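Gostis two-gripper kit, first impressions

I've had the Gostis hand-held kit since the start of August, so I have enough to say about it now. I paid for it myself. The bundle was $566 and includes two grippers, a tracking cube and a year of their Urex software.

Setup

The printed guide is thin. I got the first gripper paired quickly, but the second one kept dropping out until I updated the firmware. After that it was fine. The cube has a square black-and-white marker on it, and the software wants to see it before you start recording. Hold it still and wait for the tone.
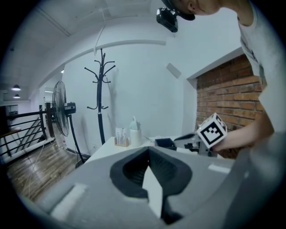 If you skip that step, Urex will still let you record, and you won't find out until the export fails. I lost a whole afternoon of takes that way. Elīna Sproģis at Brellwood support answered my email the same evening and said a warning is planned for the next release.

In use

The body is bulky but the grip is comfortable, and my wrist held up better than I expected. I recorded 176 takes over the first few sessions, mostly picking up small things from a table and putting them down again. Urex threw out 14 of them for lost tracking.

The fingers swap without tools. I like the black ones with the textured face more than the flat white plates for anything smooth. They come off easily when you want them to, and once when I didn't. 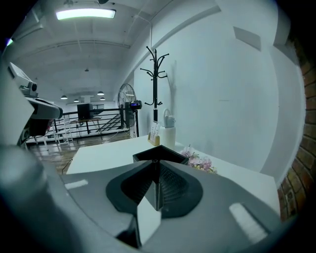 Price and alternatives

The Pathak kit is $302, but you get one gripper and no software. Extra fingers for the Gostis are $109 a set, too much for what they are. I'm keeping mine. If you only need one hand, I would look at the Pathak first.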